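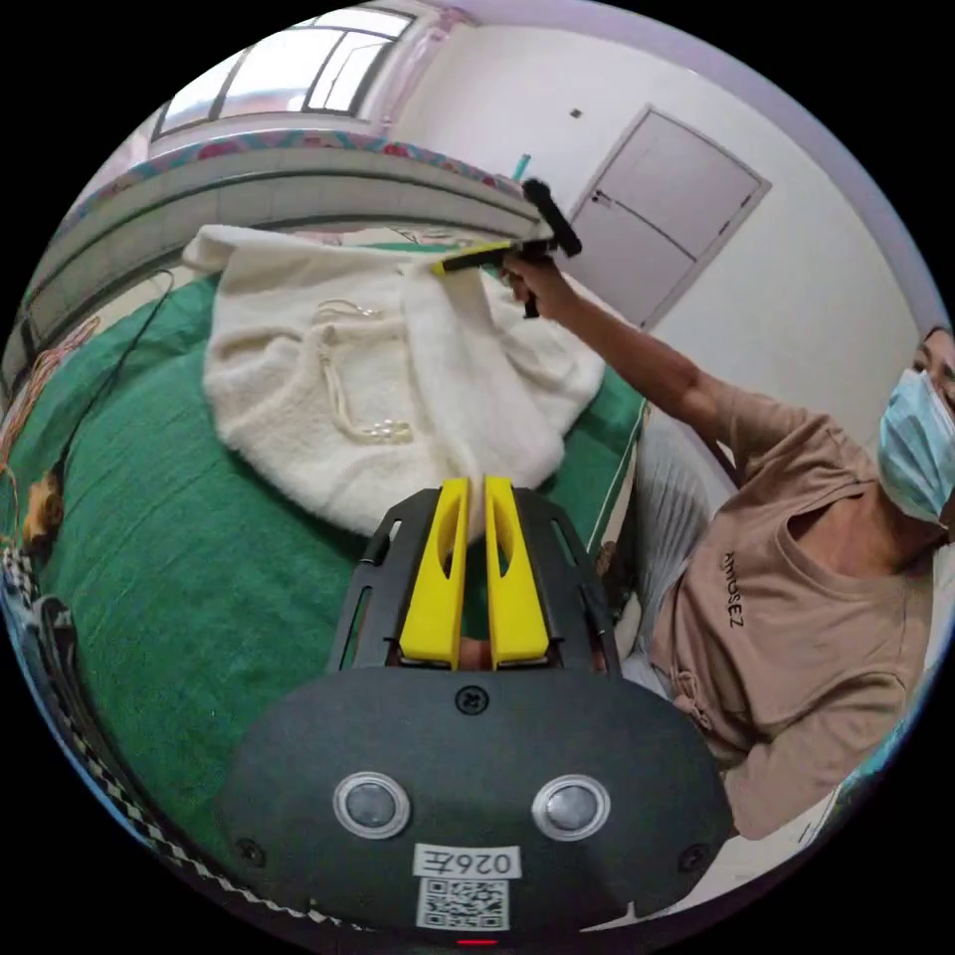 Cultcombe, October

I got to the rental apartment a little early, so the first thing I heard from the founder of Mimska was "shoes off, tea's in the kitchen, don't step on the cable." She makes a hand-held gripper kit called the Flullico, a pair of grippers you hold yourself and use to do ordinary jobs while everything gets recorded, and then the recording goes off to teach a robot how to do the same. I'd read the sales page twice and still had a pile of questions, most of them about laundry.

Laundry is what she wanted to talk about too. "Boxes are easy to sell with," she said. "You pick up a box, you put down a box, everybody claps. I wanted the awful stuff. Fleece, socks, fitted sheets." When I looked into the bedroom a fluffy cream fleece was spread out on a green blanket, and one of her regular operators, in a face mask and an AMUSEZ T-shirt, was lifting one side of it with a yellow-fingered gripper. I asked why fleece. "It squashes! You think you've got hold of the cloth and all you've got is fluff. And that one has beads hanging off it, so now you've got to think about the beads."

The fingers are the part people ask her about first (they're very yellow). Each one has a long slot hollowed out of it, and she told me that came after a lot of stiff ones that pinched too hard. "My first set could hold a spoon like nothing else and they'd lose a pillowcase every time. I had a drawer full of them. I still do, I can't throw them out." The new ones give a bit when they close, and she sells them in packs of 8 because they're the piece that wears.

I asked if I could have a go, and of course she'd been waiting for that. My first try at a hand towel was embarrassing. You keep wanting to use your wrist the way you would with bare fingers, and the gripper just doesn't bend there, so you end up moving your whole elbow like you're conducting a very slow band. By the fourth towel I had something you could call a rectangle. She was kind about it. "Everybody's bad for the first half hour, then something settles down and you stop looking at your hands. I tell customers to throw away their first day."

The weight surprised me, though. Each one is 308 grams by her own kitchen scale, and that sounds like nothing until you've held two of them out over a bed for a while. My shoulders were complaining well before lunch. I told her so, and she didn't argue. "I wanted it at 300. I've shaved everything I can shave off the mount. If I go any further I lose a lens or I lose a screw, and I like my screws." She does suggest breaks, and the bed helps a little compared with a high table, I found, as long as you don't mind leaning.

Setup is where I'd like to see more work. Each gripper has its own printed label and a QR code, and you scan the code to pair it with your project, fine, easy. Getting the left and right to agree on the time took me three tries and a restart. She took a turn at it and needed two. "That's the software from Leone," she said, naming the small company that writes it for her. "They know. I call them a lot." An update is promised, and I'd wait for it if you're going to be setting up by yourself.

So who's buying? Small labs, she told me, and a few people who just want to see if their own robot arm can learn to put clothes away. A rental kit goes out for 6 weeks at a time, with both grippers, a charger and one spare set of fingers in the box. I asked whether she had a robot at home folding her own fleeces yet and she laughed for quite a while.

"Socks," she said, when she'd got her breath back. "It can do socks if they're already facing the right way."

I did one more towel before I left. It was my best one, and I've asked to borrow a kit when the update comes out.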